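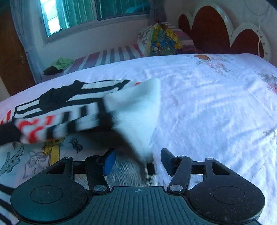

Marama Fairweather: Before anyone answers, is this a cotton sheet or a blend? The shrinkage limits are different and the thread title doesn't say.

Fitted sheet shrank after wash, pocket depth no longer enough
Asked in Laundry and Linens, June

100% cotton percale, white, queen. Label says machine wash warm, tumble dry low. I washed it at the normal warm setting and dried it on high for 50 minutes. The sheet now comes off one corner of the mattress every night. The flat sheet from the same set is also shorter but still usable. Can the length be recovered, and should I buy a deeper pocket next time?
Keegan Henare

3 answers

Paora Rewi
Accepted answer
Partly. Most of the first-wash loss in woven cotton is relaxation of tension left over from finishing, and it is permanent in normal use. Percale commonly loses a few percent in the warp direction. High heat adds to it by overdrying the yarn.

Wash again at the label temperature, spin on low, and take it out damp. Put it on the mattress while damp, pull all 4 corners down evenly, and let it dry there with a waterproof protector underneath. You should get back some of the length. It will shrink again if you return to high heat.

For the next set, measure mattress height plus topper and add 2 inches.

Comment, Keegan Henare: Mattress is 8 inches, no topper. Will try the damp method.

Diệp Nghiêm
Sheet suspenders. Cheap, done.

Oluwatosin Nwankwo
I had the same problem with a Levura set and exchanged it. Check whether the store has a shrinkage policy. Keep the label.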